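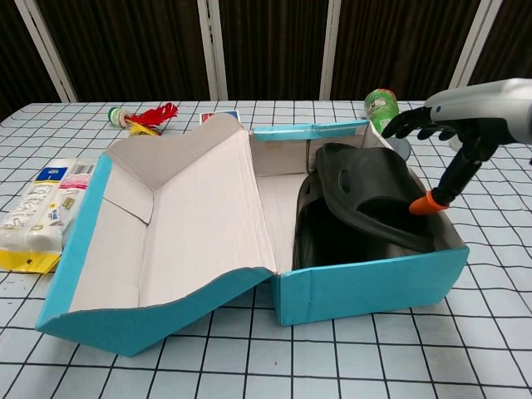 Zokance Shoebox Set

Pairs of shoes, the boxes they live in, and the surprisingly long road between the two. Version 2.

What this is

Zokance is a collection of 700 short clips of footwear being put into shoeboxes and taken out of them again. It grew out of a household items project called Vetuvex, where shoes were one line in a spreadsheet. Then Notburga Schwaiger tried to write the labeling rules for "shoe is in box" and came back two days later with four pages and a headache. Shoes got their own set.

If you want boots, laces or tissue paper, they aren't in this release. Latifa Morsy has strong feelings about tissue paper and would like to be left out of any discussion of it until February.

What's in the folder

clips: the clips, numbered in the order they were made, gaps included
labels.csv: one row per clip
boxes.txt: notes on each box, including which ones have given up
CHANGES: short, a little defensive

The setup

Everything happens on a table with a checked cloth. The cloth is thin and wrinkles when it feels like it. We used to smooth it between clips. We stopped, and the labels didn't suffer.

The boxes are the kind with an attached lid that folds back flat beside the base. A folded lid makes a shallow tray of its own, and a shoe put down there is NOT in the box. It gets the label "lid". This rule exists because Amr Alaoui and Vilmos Orbán labeled the same 62 clips and agreed on nearly everything except the lid, about which they are still polite to each other.

Other things on the table, such as cans and snacks, are labeled "other". Please don't send us corrections on what flavor they are.

Labels

Each shoe gets its own state, so a pair can disagree with itself:

in: fully inside the walls of the base, any angle. Lying on its side counts. Leaning in a corner counts. We don't grade posture.
part: some of the shoe over a wall
lid: on the folded lid
out: anywhere else on the table

A pair with one shoe in and one out is recorded as "half". Half is the most common state in the set, as it is in most closets.
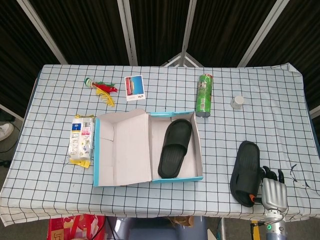
Known problems

Left and right. For slides photographed sole up, or from an unkind angle, the side column says "unknown". It says this a lot. Guessing was tried in version 1 and we'd like to move on.

Dark shoes. Black footwear in a deep box is mostly shadow with a strap. Brighten the clip before you argue with the label.

Tired boxes. Cardboard folds soften with use. Three of the boxes were retired after the lids stopped lying flat, and boxes.txt says which.

Marks on the cloth. They are ink, or they are something else. They have no label.

Shoe direction. Heel to toe is the usual way to pack a pair, and the set doesn't insist on it. The direction column was filled in by Essam Abdel Hamid alone, so it is at least consistent.

Using it

Start with labels.csv, filter on "half", and watch a few clips before writing any code. Fixes to labels are welcome with a clip number and the label you'd give it. "Several of these look wrong" has been received and filed.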